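Sorting Desk FAQ for Returns Staff
Last updated October 8, 2018

Is my job going away?
No. Trevska has signed nothing that says so, and Janka Polák has read it twice, including the annexes. What goes away is the first pass: mixed returns into the right basket. You keep the second pass, the odd items and the customers who enclose a letter.

Who do I report to now?
Same person. The robot reports to her too, and has so far asked for less leave.

What happened to the 40-item quota?
It was dropped in June. It will not be coming back under a new name. We checked the new names.

Do I get paid for training?
Yes, 21 hours at your normal rate. Log them in Prindero, under "Other," like everything else in Prindero.

Can I correct it when it gets something wrong?
Please do, and write down what you changed. Complaints of the "it looked at me" type go to Larix.

How are the categories decided?
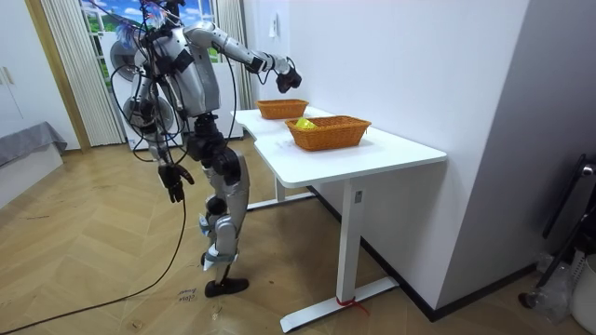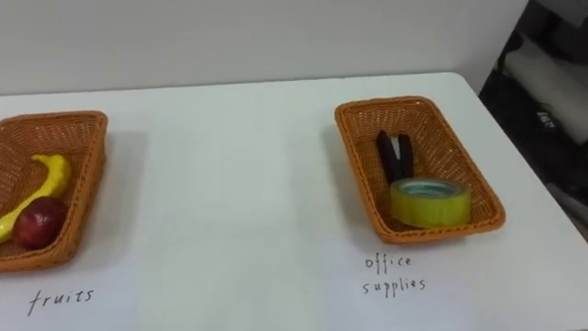
By you, mostly. The people who sort know where things end up, so each team proposes its own groups and Janka types them up. Keep names short and plain. "Fruits" and "office supplies," in marker on the tabletop, are about the right level, and a stapler starts no arguments there. "Miscellaneous (Ponce)" started several. Proposals go in the tray by the door.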